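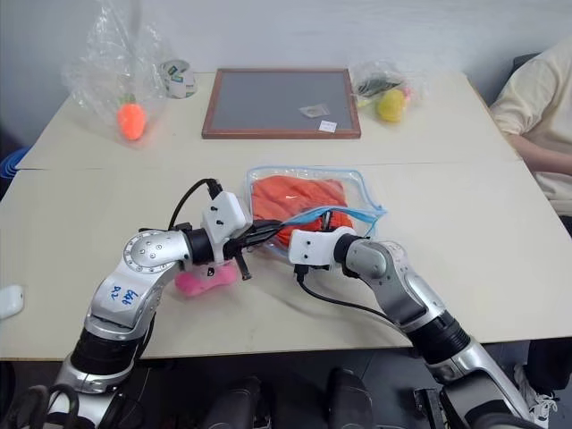

Clear zip bag with a folded orange cloth inside.

Print this page | E-mail this page

Home | Talks | Rides | Workshop | Contact

Keeping an old steel tourer on the road
Speaker notes, Himstead cycle evening, April 30, 2023

Hello, thanks for coming, and thanks to Lacey Fothergill for lending me the workstand. (Bike goes up on stand now. Check the clamp!)

So this is my Solholm. It's a touring frame, lugged steel, and I bought it off a chap in Davholm with a seized seatpost and one pedal. I've ridden it ever since and I love it to bits — that's my bias out of the way.

Start with the seatpost, everyone asks. Mine took 2 weeks of penetrating oil, a bit every evening, bike upside down so it could creep in from the bottom bracket end. Then the old saddle back on as a lever and a lot of swearing. Don't go at it with a hammer. If you do get it out, clean the tube and grease the new post properly, and pull it out every December and grease it again.

(Pass the old post round. Mind the sharp edge.)

Wheels next. The originals were 27 inch and I went to 700c, so the rims sit a little closer to the hub and the brake blocks have to come down to meet them. Measure before you buy anything! My Baudry centre-pulls just reached, with the blocks at the very bottom of the slots. Boris Nikolovski tried the same swap on his and had to get longer calipers, so it does vary from frame to frame.

Spokes. I had a set cut at 303 for the front and they were too long, my own fault, I'd read the wrong line on the chart. Check the number twice, then get somebody else to read it back to you.

Gears — I've kept the friction levers. You feel for the gear, you trim it a touch, off you go. If yours slip on hills, it's nearly always the little screw on the side wanting a quarter turn. (Show on the bike. Let someone from the front have a go.)

Rust. Paint chips get a dab of primer the same evening, and I spray the insides of the tubes before winter. Newspaper on the floor, it drips for ages.

Last bit is the long ride. I did 205 miles on it over a bank holiday, mudguards, bar bag, the lot, and the only thing that went wrong was a loose bottle cage bolt. I'm hoping for 1000 by the end of the summer.

Questions, then tea. Bike stays on the stand if anyone wants a closer look at the brakes.

Print this page | E-mail this page

Recent talks
Choosing a saddle you can live with
Dynamo lights for winter lanes
Packing a bar bag
Cotterless cranks and how to get them off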